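Why Does the Bread at Pondside Taste Different? My Sourdough Project

Final report, Friday, June 12, 2020

So I should say up front that I had never baked anything more serious than box brownies before January. I picked sourdough for my food science project mostly because my partner, Gopinath Nadar, already had a starter going in his kitchen, and I figured that was half the work done. (It was not half the work.)

My question was pretty simple. Does the flour you feed a starter change how sour the bread gets, or is it more about how long you let the dough sit? Everybody I asked had a strong opinion! The woman who runs the morning shift at Pondside Bakery told me it's all in the flour, and then her own brother leaned over the counter and said no way, it's time.

We split Gopinath's starter into 3 jars. One got plain white flour, one got whole wheat, and one got a dark rye from a little mill called Stindska that I'd never heard of until Sveva Gatti in our class brought in a bag. We fed them all at the same time every day, which sounds easy until you have a dentist appointment and a soccer game in the same afternoon. I missed two feedings and I wrote them both down in the log.

The rye jar took off like crazy. By the second week it was climbing out the top and I had to move it into an old pickle jar, and my whole fridge smelled like apple cider. The white one was slow and kind of sleepy the whole time. 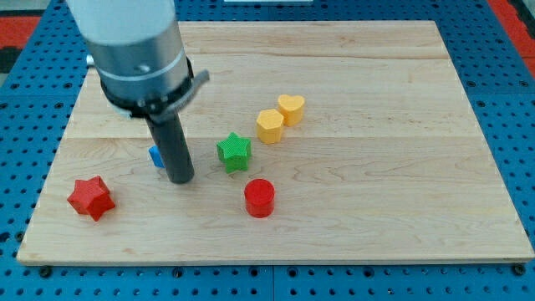
For the baking part we used the same recipe each time, with 900 grams of flour per batch, which makes 2 good-sized loaves. One loaf went in the oven the same day and the other sat in the fridge for 40 hours first. I wanted to do more wait times, but flour got really hard to find in the spring and we had to stretch what we had.

Then came the tasting, which was the fun part. My family tried every loaf without knowing which was which, and Gopinath's did the same at his house. The long-wait loaves came out as the sour ones pretty much across the board, even the white flour one. The rye was the most sour of all, but only after the long wait. Baked the same day it was just kind of earthy – my dad said it tasted like a barn and then had another slice.

So I think the brother wins, mostly. Time mattered more than flour in our kitchens, and flour came second.

Stuff I would change: I'd get real pH strips, I'd keep the kitchen at one temperature, and I'd use more tasters who aren't related to me.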